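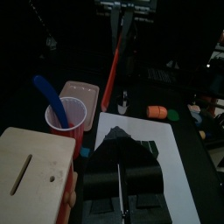

A worktable with a red cup, a pale pink tray and a wooden box with a slotted top.

In Defense of the Unsorted Table
January 9, 2020

Institutions that look after children, patients or adult learners spend a good deal of money on objects and very little thought on the surface where those objects come to rest. The Lallitz Center for Everyday Learning has been guilty of this. For several years our guidance to member rooms was that every table should be cleared at the end of each session and that every item should go back to a labeled bin. We now believe that guidance was mistaken in part, and this essay sets out why the Center will change it in February.

The original rule came from a reasonable place. Small items get lost. A wooden shape box is of limited use once its pieces have wandered into a coat pocket or under a radiator, and a cube costs more to replace than most people suppose once shipping is added. Rooms that cleared their tables lost fewer pieces, and the Center was pleased with that result. We did not ask what else had been lost.

Our review of 537 session notes from the Bivport rooms suggests an answer. Staff wrote often about the opening minutes, and what they wrote was that the opening minutes were slow. Learners arrived at a bare surface and waited to be told which bin to open. Once a bin was open, they used what was in it and nothing else. The cups stayed with the cups. The blocks stayed with the blocks. A box with a slot in its lid came out alone, was finished, and went away again.

A table that has been left partly set invites a different kind of attention. A blue scoop standing in a red cup already suggests one task, and a light blue cube lying near the cup suggests another. A shallow tray with a raised rim may be a place to put things, or a lid, or a boundary. A green disc beside an orange cylinder raises the question of whether the two belong together, and a learner who tries it has posed a problem and tested it without instruction. We consider this to be work of real value. It is also work that a bin labeled by color or by maker will tend to prevent.

There are objections, and the Center takes them seriously. The first is that a crowded surface is tiring. We agree, and the revised guidance will ask rooms to set out no more than nine objects on a standard table. It will also ask that one area be kept plain. A sheet of white paper or board laid flat does this well at almost no cost. It gives the eye somewhere to rest and gives small, pale or narrow items a background against which they can be found. Several rooms prefer a colored mat, such as those sold by Flamix, and we have no quarrel with them, although a patterned mat should be avoided.

The second objection concerns long items. Rods and dowels roll, reach past the edge of a table and are knocked by sleeves. Some member rooms have removed them for this reason. We would ask those rooms to reconsider. A long rod laid on a diagonal divides a surface in a way that no short block can, and learners are quick to work on either side of it. Place it well inside the edge and check it when people sit down.

The third objection is the one we hear most from supervisors, who worry that visitors will see an untidy room and draw conclusions about its staff. This is a matter of habit and can be changed by habit. The Kwofie rooms have left tables partly set for the past two terms and now post a short notice by the door stating that the arrangement is intended. Complaints have stopped. The rooms are dusted, the floors are clear, and the lost-item count has risen by 20 pieces across both terms, a figure we regard as acceptable.

None of this removes the need for storage. Spare pieces should still be bagged and counted, damaged wood should still be sanded or withdrawn, and anything that goes in the mouth should still be washed daily. Rooms serving children under three will continue to clear their tables in full.

The revised text will be sent to all 200 member rooms before the spring term. Comments may be submitted in writing to the Lallitz office, and those that describe a particular table, with a list of what was on it and for how long, will be the most useful to us.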